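## Chapter 10: Reading a Vendor's Claims

The Vamano desk kit is sold as a robot arm that "works where you work." The brochure gives a success rate on office tasks and says setup takes one afternoon. Buyers should ask what those words cover. Whose office? Which tasks? Who put the objects back between tries?

Bernadette Baudry, who reviewed the kit for Marchal, asked for the test log. It listed 225 trials, all run on 2 table layouts. A rate drawn from such a narrow set may be correct and still tell a buyer very little.

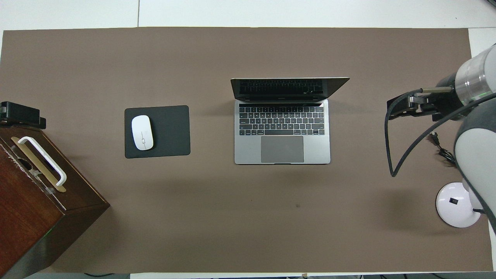
*Figure 10.1. Work area with laptop, mouse, wooden box and arm. The gripper is at right.*

Consider the spacing in Figure 10.1. There is a lot of open brown surface between the box and the base of the arm. Most desks at Jillthorpe, where Baudry works, have papers in that spot. The brochure has no results for a crowded desk, and the sales office did not supply any when she wrote in April.

Before reading on, write down what you would want tested before signing an order. Keep the list for Section 10.2.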